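Apr 8, 2022

Progress note – Bement bin refit, for the Munro fund

Quick one, the full report follows when the invoices are all in. Sorry for the short sentences.

**Where we are**

Bin area is usable again. Floor of the big bin cleaned and checked for dents. Scratches stay – bare metal, it was never painted and we are not going to start. The scuffed patch on the back wall is still there too. Cosmetic. We asked Jidine for a price on a replacement back sheet and it came in at $2,348 before delivery, so we left it alone and put the money toward blocks.

Blocks: two colors now in use, red-brown and dark green. The old mixed set from October is retired, too many chipped corners and the sizes drifted. New ones are all cut to the same bar shape. Darkum delivered 364 in two lots, second lot late by 8 days. We rejected a few from the first lot for rough ends, they have agreed to replace those at no charge. Replacements not here yet.

**What changed since the last note**

- Ledge and side walls wiped down, now on the weekly list
- Storage crates labeled by color, finaly
- Small batches in the bin instead of full loads. Much easier to see what is lying where, and less wear on the block corners
- Layout sheet for the bin floor rewritten, one page, the old one ran to four

**Money**

70 percent of the materials line is spent. Nothing over. The biggest item was the blocks, then the cleaning and the labor for moving the bin. Travel line untouched and we would like to shift part of it to spare blocks – can you let us know if that needs a form or if an email will do?

**Problems**

Dark green is hard to pick out against the worn floor when the overhead lights are off on one side. Looking at a lighter green for the next order, Darkum has samples. Also stray bits of packing keep getting into the bin area after deliveries. Unpacking has moved to the other end of the room, should of done that at the start.

**Next**

1. Replacement blocks in and checked
2. Green samples compared under both sets of lights
3. Decision on the back sheet, repair or leave as is
4. Stock list to Munro with the final invoices

No change to the end date. Will send the spending table seperately, the version I have open still has last quarter's totals in it. 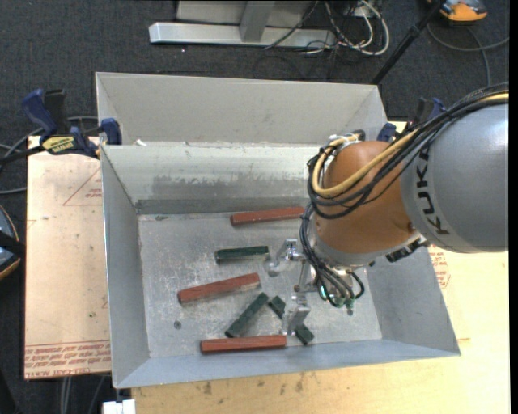

Bement bin, small batch – three red-brown blocks, three dark green.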